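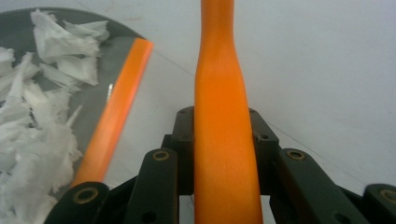 Skemau: a word list of household talk

Hi! Skemau is my collection of the words people use at home for ordinary stuff, mostly the things that live under the sink or in the hall closet. I started it because my family says "sweeper" and my in-laws say "vacuum" and we argued over it one whole Thanksgiving.

What's in it

There are 2180 entries in one tab-separated file, skemau.tsv, plus a smaller file of 700 longer quotes where people told me how they'd use the word in a sentence (these are my favorite part, go read the ones under "couch"). Each row has the word, what it refers to, the town where the speaker grew up, and a notes column that I filled in whenever I felt like it.

Where the words came from

Two places, really. The first batch came from a paper form I left at the library in Dralham, with a coffee can next to it. The rest came through the Cernum mailing list, where folks got very worked up over dustpans — is the little brush part of the dustpan, or does it get its own name? I have "whisk," "hand broom," "crumb brush" and plain old "the brush" and I kept them all.

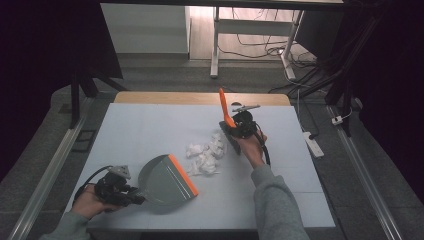 Known problems

Spelling is whatever people wrote. I fixed obvious typos in the word column and left the quotes alone. Eynon is way overrepresented, as my cousins all live there and they are talkers. Ages are missing from the paper forms (I forgot to put a box for it, sorry!). A few towns share a name with a town in another state, and if I couldn't tell which one was meant, the state is blank.

Using it

Open it in any spreadsheet program, just tell it the file is UTF-8 or the curly quotes go funny. Teach with it, print it, make a quiz for your family reunion. Please keep the notes column attached if you pass it along, it explains a lot of the weird rows.

Sending me words

Open an issue with the word, the thing and the town. I merge new ones in June, then again when the weather turns bad and I'm stuck indoors.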